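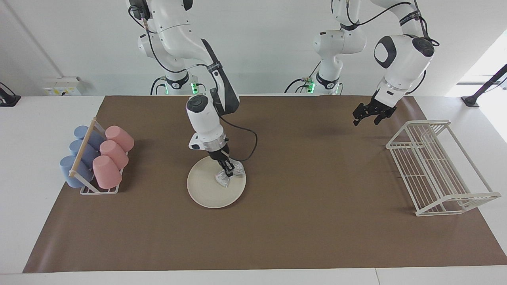
Fiction
by the author of "Letters to Candcombe"
Posted in August – 6 minutes to read

The Ferry Office

My aunt worked in the ferry office at Candcombe for most of her life, and when she became too ill to climb the stairs I was sent to do her work until the end of the season. I was nineteen. I had come to that country in spring and I still spoke its language as if I was carrying a tray of glasses.

The office had one window, and the window looked at the island of Bolard. On clear mornings you could see the white houses there and the road which goes up behind them. On other mornings you saw only the water and had to believe in the rest.

My work was simple. I sold the tickets, I wrote the name of each passenger in a green book, and when the boat returned I put a small line next to the names of those who had come back. My aunt had done this with great care. "The line is important," she told me from her bed. "Without the line a person is still over there."

In the first week I made many mistakes. I wrote the family names in the place of the first names. I gave a child's ticket to a short man, and he was too polite to say anything, or he was happy with the price. The captain of the Balaskas, who was a patient woman with a bad knee, read my book every evening and corrected the spelling with a pencil, very lightly, so I could rub it out and believe it had been mine.

It was in the second week that I began to read the old books. They stood on the shelf over the stove, and the winter damp had made them thick. I was looking for nothing. I only wanted to see my aunt's handwriting when she was young. It was larger then, and it leaned forward.

In the ninth book I found a name without a line.

I supposed that she had forgotten it. But my aunt did not forget things. She could tell you what soup she had eaten on the day of her wedding, and that the husband, whom she kept for only two years, had eaten none. I turned the page and looked if the line was perhaps on the next day, because some people stayed the night on Bolard. It was not there. I went through that whole summer and the autumn after. The name did not come again.

It was a man's name. Ticket 433, one way paid, return paid.

I carried this around with me for several days, like a stone you pick up on the beach and then are ashamed to throw away. When I brought my aunt her tea I looked at her hands. When the boat went out I looked at the island, and I thought that he might be there behind one of those white walls, an old man now, with a return ticket in a drawer.

At last I asked her. I did not do it well. In my own language I would have come to the subject slowly, by way of the weather, but in hers I knew only the short road. I said, "Who is the man without the line?"

She did not ask me which man. She moved the cup a little on the blanket.

"He sold coffee machines," she said. "For Benetti. He had a brown suitcase and he talked the whole time he was buying the ticket. He said he would be back at five and that he would show me how the machine worked."

"And he did not come back?"

"He came back at five," said my aunt. "He was the first one off the boat."

I waited. Outside somebody was pulling a rope over the stones.

"He showed me the machine. It made very good coffee. Then he asked me to go with him on the evening train, and I said that I must first finish the book." She looked at the window, though from the bed one could see only the sky. "I did all the others. I had the pen in my hand for his. And I thought, if I put the line, then he has come back and it is finished, and I have said no."

"So you left it open."

"I left it open. He took his train."

I did not know what one says to this, in any language. I took the cup down to the kitchen and washed it for a long time.

The season ended with three days of rain. On the last evening only one passenger came off the Balaskas, a woman with a dog, and I put the line next to her name, and then the captain gave me her hand and went home. I made the stove ready for the next year as I had been taught. I took down the ninth book and opened it on the desk. The pen was there.

I read his name once more, to know how it was spelled. Then I put the book back on the shelf, locked the door, and brought the key to my aunt.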